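An afternoon at the Collari student robot showcase

I went along to the February open day at Collari mostly to keep my daughter company. She is in her second year with the Villca school robotics club and wanted to see what the older students get up to. I thought I'd have a coffee and read my book. The book never left my bag!

Collari is the training workshop at the back of the old Dromik bus depot, and once a year the student teams open it up for an afternoon. You come in by the side gate (the main doors are kept shut for the heating), get a paper wristband, and then you are free to wander. There were 12 teams showing this year, spread over two halls, and the door person told us 500 free tickets had gone before lunch. It was busy, but you could get to the front of any table if you waited a minute or two.

The first hall

This is where the younger teams are, and it is LOUD. Small wheeled robots chase a black line around a course of painted boards, and every time one comes off at the hairpin the whole row of kids groans together. My daughter's friends from Villca had the third table along. Their robot is a low thing with a plow on the front made from a cut-up baking tray, and they had rewritten the steering the night before, which I gather you are not supposed to do. It went around the course in 113 seconds. They wanted to get under 100 and were already pulling the cover off to change something when we left them.

I liked that so many of the teams had their notebooks out on the table. One had seven pages on a single wheel. Another had drawn a little skull next to every idea that didn't work, and there were a lot of skulls. A boy of maybe ten explained gear ratios to me with two jar lids and a rubber band, and I finally understood something I had been nodding along to for years.

There is also a soldering corner where anyone can have a go. I made a blinking badge. My joints look like chewed gum but it blinks, and I wore it on the train home.

Lunch, briefly

Go early. The soup was gone by one o'clock and after that it was cheese rolls. The cheese rolls were fine.

The second hall

After lunch we went through to the college teams, and the mood changes completely. It's much quieter, with people leaning in over tables and talking in low voices. The floor is carpeted and there are cables all over it, so watch your feet, and leave the stroller in the first hall if you have one.

We stayed longest with the Kutell team, and that was down to Randi Strand. She teaches the two-arm class and has the knack of answering a seven-year-old and a retired engineer in the same sentence without losing either of them. Her students spend the year on one subject: how two robot arms can share a job that a person does with two hands without thinking. They start with blocks, then cloth, then bottles and lids, and by winter they are on to electronics, because a circuit board is awkward in all the ways that matter. You can't squeeze it hard, you can't grab it just anywhere, and the parts stick up at different heights.

I asked her which part the students find hardest. I expected her to say the programming. "Deciding where to put your fingers," she said, and then she made me try it with two pairs of kitchen tongs and a slice of toast. Please do this at home. I broke the toast on the first go and on the second, and my daughter laughed so hard she had to sit down.

The class works on a plain white table, with one gripper coming in from each side and the board raised up on a plastic container between them. One of the students talked us through how they plan a task: which gripper goes first, how wide the fingers open, where the other one waits so they don't bump. They write it all out on paper before anything moves. I had pictured something much more automatic, and seeing how much thought goes into a few inches of travel was my favorite part of the day – I could have stayed another hour.

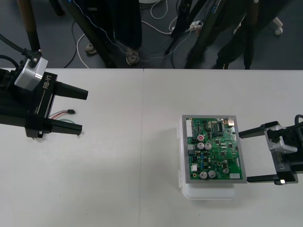
If you want to go

The showcase is free but you do need a ticket, and they go fast. The bus from the station stops right outside the depot. Bring cash for the rolls and a sweater for the first hall, where the side gate is open all afternoon. The second hall is warm.

Children are welcome at every table. The soldering corner closes at four, a little before everything else, so do that first if it's on your list. My daughter has already asked Randi how old you have to be for the two-arm class. She has a few years to wait, but she came home with the reading list, and there are now tongs missing from my kitchen drawer.

Related posts
A wet morning at the Dromik model railway fair
Villca club night: our first line follower
Inside a clock repair shop
What to pack for a day of workshops with kids
Older posts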